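Tretex open day at the Clustdale building, worth the drive?

beltsander_bob
Sat 29 June
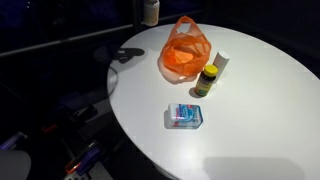 Went to the Tretex thing this morning. Parking was a field. The demo was the tabletop sorting one, the machine that packs your shopping, or will once it finishes thinking about it. I watched for 98 minutes and ate two of their donuts, so I consider us even.

kestrel216
Was that the round white table? We stood there too. I liked that they used regular stuff, a crumpled orange bag and some bottles, and not the foam cubes every other outfit brings.

beltsander_bob
Same table. The orange bag was my favorite part. I've lost arguments with bags like that at home and I have thumbs.

offset_wrench
Regular stuff or not, it's a demo. They pick the objects, they pick the lighting, and the guy with the lanyard picks which questions he heard. I asked about cycle time and got a brochure.

kestrel216
I asked about cycle time and got an answer. Slow, he said, and they're working on see-through plastic because the cameras hate it. Maybe it's how you asked.

offset_wrench
I asked politely. For me.

millpond
Did anybody go over to the Oyewole booth? I heard they had a palletizer running.

beltsander_bob
Running is generous. It was on. There was a line for the free tape measures though, and I have one now.

offset_wrench
I've been going to these since 2012 and the pitch is always that it'll be in stores in 5 years. Same pitch, nicer carpet.

kestrel216
The arms were the size of a truck in 2012 and they'd never have let you stand that close. Come on. A small bottle with a yellow cap next to a shiny little package on a white table is a hard problem. White on white, glare all over.

offset_wrench
Hard for them. My mother bags groceries fine.

millpond
So is it worth it with kids or no?

beltsander_bob
Depends on the kids. Mine lasted ten minutes and then wanted to know if the robot gets a lunch break. Clullel is doing one in August, same building, supposed to be more hands on. Bring a hat for the parking.

offset_wrench
I'll be there. Somebody has to ask about cycle time.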